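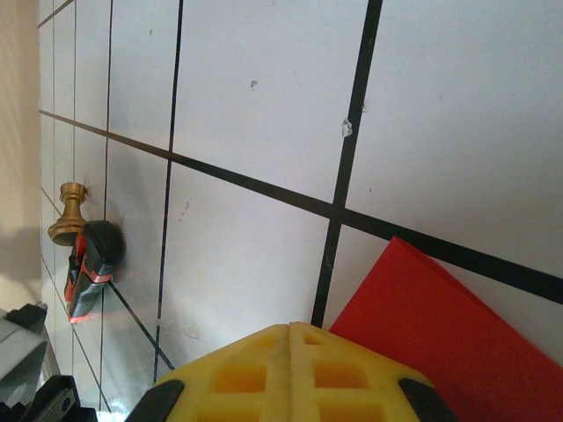
Chapter 7
Planning and Budgeting for a Bench-Top Robot Cell

7.1 What the purchase price leaves out

The quotation for a small robot arm usually runs to one page. It lists the arm, the controller, a cable set and perhaps a gripper. A buyer who takes the total on that page as the cost of the project will be short of money before the first part is handled.

Consider the training workshop at Sekberg, where Lenni Hirvonen was asked to equip a bench for light pick-and-place work. The first request went to two suppliers, Nirkon and Ojala. The two offers differed by $201, and the discussion at Sekberg centered on that difference for most of February. The items missing from both offers were worth far more. Neither included a work surface, spare finger pads, a wrist camera mount or any hours for calibration.

This chapter sets out a method for finding such items before the order is placed. It assumes that the reader has already defined the task (Chapter 5) and estimated the cycle time (Chapter 6).

7.2 Cost groups

Equipment costs in this book are sorted into four groups.

Capital items are bought once and entered in the asset register. The arm, controller and bench belong here.

Tooling covers everything between the arm flange and the part. Grippers, fingers and brackets are tooling. Molded or printed plastic fingers are cheap to replace, but a change in finger shape may require every stored grip position to be checked again, and that labor should be priced with the finger.

Consumables wear out on a schedule. Rubber fingertip pads are the usual case. Surface sheets, foam and cleaning supplies are also charged to this group.

Setup labor is the group most often left at zero. It includes mounting, wiring, camera calibration and the first trials with real objects.

7.3 The work surface

A printed grid on the work surface gives the operator a visible reference for placing objects and for checking that the arm still agrees with its own coordinates. The budget should state who supplies the grid, how flat it must be and how it is fixed to the bench. A white surface shows marks readily, and smudges or loose debris can interfere with vision software. Allow for cleaning time and at least one replacement.

Test objects also need a budget line. A set made up only of plain blocks says little about how the gripper will behave in service. The set should include a dense metal object with a curved profile, a soft or fibrous one, and a flat sheet that offers the fingers little to hold. These can often be found in the building at no cost, but they must be listed, labeled and kept with the cell.

7.4 Pad replacement: a worked case

The Nirisier gripper chosen at Sekberg uses one pad on each of two fingers. Hirvonen planned for a change of both pads every 20 working days. Over a year of 240 working days this gives 12 changes, or 24 pads. At $16 per pad the annual cost is $384.

The gripper itself was priced at $493. Over two years, the pads therefore cost $768 – more than the tool they are fitted to. A comparison based on gripper price alone would have hidden this. A different gripper with a higher price and longer pad life might have been the better purchase, and the supplier should be asked for pad life in writing at the quotation stage.

7.5 Order of work

Planning proceeds in the sequence used for the rest of this chapter. Section 7.6 covers the request for quotation, Section 7.7 the comparison of offers over a fixed service period, and Section 7.8 the acceptance test. Payment terms are treated in Chapter 8.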